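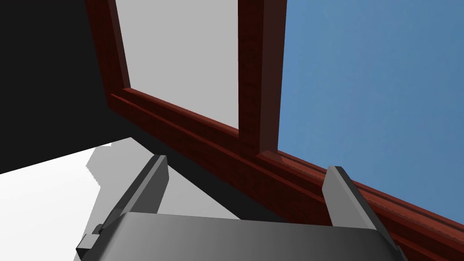
Traverse basse et montant central, vus d'en dessous (rendu 3D).

Traverse basse de fenêtre bois : reprise du vernis ou passage en lasure ?

Posté par tenon_sec dans Menuiseries extérieures

Bonjour,

Maison de 1931, six fenêtres à deux vantaux, bois exotique rouge d'essence non identifiée (le vendeur parlait de sipo, sans facture à l'appui). Façade ouest, pas de débord de toit. Finition en place : vernis brillant, nombre de couches inconnu, dernière application antérieure à l'achat.

Constat après l'hiver :
- vernis farinant sur la traverse basse des vantaux, écaillage sur 20 cm environ à partir de l'assemblage avec le montant ;
- bois grisé sous les écailles, pas de ramollissement au poinçon ;
- joint de vitrage au mastic fendu côté extérieur, sur toute la longueur ;
- gorge de la pièce d'appui encrassée, un trou d'évacuation bouché sur deux.

Humidimètre à pointes : 19 % dans la traverse basse, 13 % à mi-hauteur du montant. Mesures faites en juin, après plusieurs jours sans pluie.

J'ai en stock un bidon de vernis Vendow (phase solvant, brillant) et je peux obtenir la lasure Wurance par mon négociant. Deux points à trancher :

1. Peut-on reprendre localement la traverse basse au vernis, ou faut-il décaper l'ensemble du vantail ?
2. Si décapage complet, la lasure tient-elle sur un bois exotique gras sans primaire ?

Je ne souhaite pas remplacer les menuiseries. Devis de l'entreprise Valente pour le remplacement : hors budget.

Merci.

equerre38
Réponse retenue par l'auteur du sujet

Le point à traiter en premier est l'eau, la finition vient après. 19 % en juin après une période sèche, c'est trop pour appliquer un film fermé. Vous enfermeriez l'humidité et le vernis cloquerait à la première exposition au soleil. Attendez d'être sous 15 %, mesuré au même endroit, pointes dans le sens du fil.

L'origine est presque certainement le mastic. L'eau passe derrière, descend dans la feuillure et ressort par l'assemblage, là où vous voyez l'écaillage. Le trou bouché aggrave la situation dans la pièce d'appui mais n'explique pas la traverse du vantail.

Ordre des opérations :

Déposer le mastic fendu au ciseau, sans attaquer la feuillure. Si le verre est ancien, protéger le bord avec un réglet métallique.
Déboucher les évacuations avec un foret tenu à la main, diamètre égal au trou existant. Ne pas agrandir.
Laisser sécher, vantail déposé si possible, à plat sur tasseaux et à l'abri.
Poncer au grain 80 puis 120 jusqu'au bois sain. Le gris doit avoir disparu, y compris au fond des moulures. Pour les gorges, un racloir profilé va plus vite que l'abrasif et n'arrondit pas les arêtes.
Casser en revanche les arêtes exposées de la traverse, rayon de 2 mm. Sur un angle vif, le film se réduit à presque rien et c'est là qu'il lâche.
Imprimer la feuillure avant de remastiquer. Mastic à l'huile de lin ou mastic élastomère, selon ce que vous acceptez comme délai de mise en peinture.

Sur la question 1 : la reprise locale au vernis est possible techniquement, mais le raccord restera visible et la limite ancien/neuf devient une amorce de décollement. Si le vernis des montants adhère (essai au ruban après quadrillage au cutter), vous pouvez reprendre la traverse seule en arrêtant la finition à la ligne d'assemblage. Sinon, vantail complet.

Sur la question 2 : dégraissage à l'acétone juste avant application, chiffon blanc, jusqu'à ce que le chiffon ne se teinte presque plus. Première couche diluée selon la fiche technique, puis deux couches pleines. Une lasure mate ou satinée s'entretient par simple égrenage. Un vernis brillant oblige à revenir au bois nu dès qu'il s'écaille.

Pensez au chant inférieur du vantail, presque toujours oublié à la finition. Il reçoit deux couches comme le reste, vantail dégondé.

pb_renov

Lasure sans hésiter. J'ai fait les miennes il y a quatre ans avec la Wurance teinte acajou, toujours correct côté sud. Par contre je n'ai pas poncé au 120, seulement au 80, et on voit les rayures dans les creux quand le soleil est rasant.

Le vernis Vendow, gardez-le pour l'intérieur.

lot_prirstead

Je complète sur deux points, pour avoir repris les châssis d'un bâtiment du lotissement Prirstead, 168 vantaux en bois exotique rouge.

Le dégraissage ne vaut que pour l'heure qui suit. Les extractibles remontent en surface, surtout par temps chaud. Si la première couche est appliquée le lendemain, recommencer. Nos défauts de séchage (surface restée collante) venaient tous de là.

La température du support compte plus que celle de l'air. Façade ouest, donc application le matin, terminée avant midi. Sur bois foncé au soleil, la lasure tire trop vite, les reprises se marquent et le film n'a pas le temps de se tendre.

Je suis moins affirmatif que equerre38 sur le mastic. Une traverse dont l'assemblage est ouvert prend l'eau par le bout du tenon même avec un mastic intact. Vérifier avec une cale de 0,2 mm : si elle entre, il faut ouvrir, recoller à l'époxy et cheviller. Remplir le joint de lasure ne sert à rien.

tenon_sec

Cale passée sur les six fenêtres : elle entre sur un seul assemblage, vantail gauche de la cuisine. Les autres sont fermés. Mastic déposé partout, trous débouchés, vantaux sur tasseaux dans le garage. Je remesure dans trois semaines et je pars sur la lasure, vantaux complets. L'essai au ruban a arraché le vernis des montants sur quatre fenêtres.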